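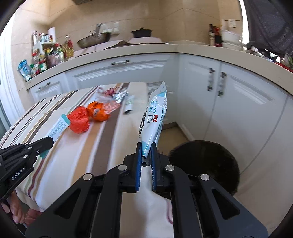
Small Goods Packaging — Handout for Unit 7
Reading a pack before you open it

Last Monday we finished with the question of what a pack must do in the first moment when a customer takes it in the hand. In this unit we continue with packs for small goods: wipes, tissues, creams, plasters, travel sizes. They have very little surface, and the designer has to decide what will be printed on it and what will not.

1. Primary and secondary pack

The primary pack touches the product. The secondary pack holds one or more primary packs together. Students often mix them up when the product is small, because a single sachet can be sold alone in one shop and in a box of many in another. In your report please write each time which one you mean.

2. Flexible packs

Most flexible packs are closed by heat. Two layers of film are pressed between warm bars, and the inner layer melts and joins. Three things must be set: temperature, pressure and time. If one is wrong, the seal may look good and still leak.

The saw-tooth edge which we know from many sachets comes from the cutting knife. Each small valley is a place where a tear can begin. A straight edge looks cleaner, but then the pack needs a notch, and the notch has to be easy to find for an older person or for somebody with weak hands.

3. Tubes and caps

A tube must be squeezed many times and it must not crack at the shoulder. For caps we compare screw, flip and push types. A colored cap is a cheap way to separate two products in one line, but please do not depend on color alone — a part of your customers cannot see the difference.

4. Case: Ilex hand cream

Ilex is a small maker in Iltmont. The company ordered 3,341 tubes for its first season, and 323 of them came back from shops with complaints. The cream was fine. The text on the back was printed too small, and buyers did not understand if it was for hands or for feet. The printer, Rastogi, had warned them about the letter size in April, but the label was already approved.

For the second order they moved the word "hands" to the front and removed two lines of advertising. Merkard, the shop chain, then took 800 tubes for a trial.

Calculate the return rate for the first order and bring it to the seminar.

5. Homework

Choose one small pack from your home. Write one page about its closure, its print and how it opens. Open it first with dry hands and then with wet hands, and write down both results. Drawings are welcome, also simple ones in pencil.

Reading for next time: the chapter on barrier films, without the tables.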